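ホーム > 宿泊棟の管理 > 点検表 > 寝室

当サイトでは、閲覧状況の把握のためにクッキーを使用しています。設定はいつでも変更できます。

寝室 安全・備品点検表(コメント付き)
対象:Tautahi棟 寝室5
点検日:2022-07-26
様式番号:1029

判定の記号は次のとおり。
○ 問題なし
△ 使用可、次回までに手当てが必要
× 使用中止、または即日対応
― 該当なし

前回の点検で△だった項目は、今回の判定のあとに「前回△」と書いてある。コメントのない項目は、見たうえで特記がないという意味である。

1. 出入口と通路

1-1 扉の開閉、ラッチのかかり ○
1-2 内側からの解錠 ○
鍵のつまみは少し固いが、子どもの力でも回せる程度。
1-3 扉からベッドまでの通路に物がない ○
1-4 床のめくれ、段差、滑り △
扉を入ってすぐの見切り材が片側だけ浮いている。つま先が引っかかる高さではないものの、掃除機の口が当たるたびに広がっているようだ。接着し直すこと。
1-5 避難経路図の掲示 ○ 前回△
Fikcombe棟の図が貼られていたのを、この棟のものに差し替えた。

2. ベッド本体

2-1 脚のがたつき ○
2-2 ヘッドボードの固定 △
左右に揺すると、壁側の固定金具からわずかに音がする。手で押さえた範囲ではずれない。ボルトを増し締めし、音が残るようなら座金を替える。
2-3 ヘッドボードの張り地の破れ、縫い目のほつれ ○
2-4 床板のたわみ、割れ ○
マットレスを上げて確認。中央の2枚に古い補修跡があるが、割れは進んでいない。
2-5 マットレスの沈み、ばねの突き出し ○
2-6 マットレスの上下と裏表の入れ替え ×
入れ替え札が更新されていなかった。点検後に入れ替え、札に記入した。次の入れ替えは9月。

3. 寝具

3-1 シーツの汚れ、破れ ○
3-2 シーツの張り △
3-3 枕の数とカバー ○
3-4 掛け寝具の置き方 △
3-5 洗濯表示の有無 ○

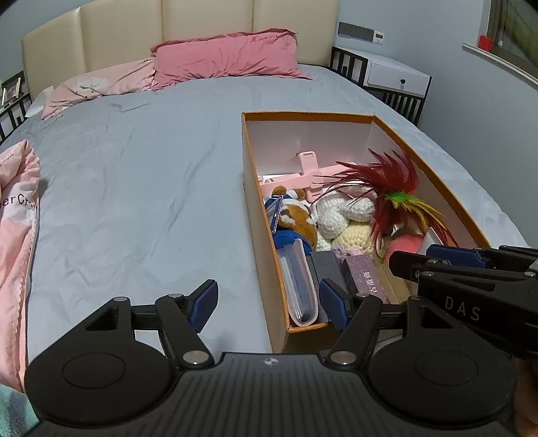 シーツの張りは、清掃後の仕上げで差が出やすい項目である。この部屋では角の折り込みはできていたが、何も載っていない中央の部分に斜めの長い折り目が通り、枕に近いところにも短いしわが一本あった。安全上の問題はなく、見た目と寝心地の点で△とした。四隅を留めたあと、足元側から一度引き直せば足りる。枕は濃いローズピンクのものと、眠った顔の絵がついた淡いピンクのものがヘッドボード側に置かれ、どちらもカバーの口は閉じていた。薄いピンクの寝具はまとめて寄せたままになっている。床に垂れると足に絡むので、たたむか広げるか、部屋ごとに統一してほしい。

柄物のカバーを使うこと自体は差し支えない。ただし、飾りやボタンが外れかけているものは小さな子どものいる宿泊者の部屋に入れないこと。今回は外れかけの部品は見つからなかった。

4. サイドテーブルと小物

4-1 本体のがたつき ○
4-2 引き出しの開閉、つまみの緩み ○
白い引き出しの黒い丸つまみを回してみたが、空回りはない。飛び出し止めも効いている。
4-3 格子部分の割れ、とげ ○
黒い格子は、乾いた布で端から端まで拭いて引っかかりを確かめる。指でなぞって調べるのはやめること。
4-4 天板に載せてある物の安定 △
額の支えが開ききらず、傾いて立っていた。寝返りで腕が当たれば倒れる位置にある。支えを直すか、壁から離れた台に移す。ガラス入りの額は枕元に置かない決まりなので、中の板の材質も合わせて確認する。
4-5 引き出しの中の残置物 ○

5. 電気と温度管理

5-1 壁のスイッチ、差込口のパネルの割れ、浮き ○
5-2 パネル周辺の変色、焦げ、におい ○
5-3 延長コードの使用 ○(使用なし)
5-4 壁の温度調節器らしき白い機器の表示、取り付け ○
5-5 パネルの前を寝具や家具でふさいでいない ○
ベッドを右に寄せると、掛け寝具が壁に触れやすくなる。清掃でベッドを動かしたときは元の位置に戻すこと。床の目印テープは薄くなってきたが、まだ読める。
5-6 左側の壁の暗色パネルの固定 ○
下の縁を軽く持ち上げて確認。動きはない。

6. 窓と換気

6-1 窓の開閉制限金具 ○
6-2 カーテンのひもの処理 ○ 前回△
巻き取り具を付け、ひもは床から手の届きにくい高さにまとめた。
6-3 結露の跡、かび △
窓枠の下側に黒い点が少しある。拭き取って様子を見る。次回も残っていればパッキンを交換。
6-4 換気口のほこり ○

7. 煙感知器と非常用品

7-1 煙感知器の作動試験 ○
7-2 感知器の交換期限 ○
7-3 懐中電灯の点灯 ×
電池の液漏れ。本体ごと取り替えた。替えはBrevircombe棟の倉庫から出したので、そちらの在庫表も1本減らしておくこと。

対応一覧

・見切り材の接着(1-4)
・ヘッドボードのボルト増し締め(2-2)
・シーツの引き直し、掛け寝具の置き方の統一(3-2、3-4)
・額の支えの修理または移動(4-4)
・窓枠の拭き取り(6-3)
・入れ替え札と懐中電灯は対応済み(2-6、7-3)

ボルトと座金はDrurerの工具箱に入っているものを使う。締めたあとは金具に白い印を付け、次の点検で印のずれを見る。対応が済んだ項目は、この用紙の余白に日付を書き足し、判定そのものは書き換えないこと。

関連する点検表
・Tautahi棟 浴室と洗面所
・Tautahi棟 共用台所
・Fikcombe棟 寝室2
・Brevircombe棟 倉庫の在庫確認
・寝具の洗濯と保管の手順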